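4.2 Does referee experience predict decision accuracy?

Governing bodies tend to give their biggest matches to their most experienced officials, and the usual defense of this habit is that experienced referees make fewer mistakes. We are less sure. The claim is repeated often in the coaching literature, but the evidence behind it is thin, and much of it comes from panels of former referees grading people they used to work with.

Our sample holds 2,898 penalty decisions from the Colska league, each reviewed by two coders who were not told who had the whistle. Of these, 1,003 came at the breakdown, where most disputes start. We set the cutoff for an experienced referee at 18 top-level matches, a line that Dağdelen proposed in her earlier work and that we kept only to make the two studies comparable. It has no special meaning.

On the full sample, experienced referees did agree with the coders more often. The gap shrank once we allowed for the score at the time of the decision, and at the breakdown it was too small to tell apart from noise. We repeated the test on 1,000 resampled sets and saw the same pattern. A supporter of the experience argument could reply that senior referees are handed harder matches, and this may be so. However, we know of no measure of match difficulty that does not lean on the reputation of the people appointed, which makes the argument circular.

Coding was done in Lemma, and disagreements went to a third reader at Brivley. The third reader sided with the stricter coder more often than we would like, so readers should treat small differences in Table 3 with care. Automated review of the kind promoted by Clolgate is sometimes offered as a cure for this problem. We doubt that a system trained on human calls can settle whether those calls were right.

Figure 4. Industrial robot arm with a gripper over an open metal bin of toys and household items.

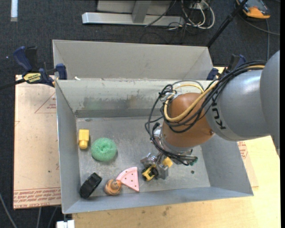 4.3 Home crowd effects

Home advantage is the other explanation offered for uneven penalty counts. We split the sample by venue and ran the same test again, leaving out matches played on neutral grounds. The home side was penalized less often in the final quarter, but the away side was usually behind by then, and trailing teams take more risks.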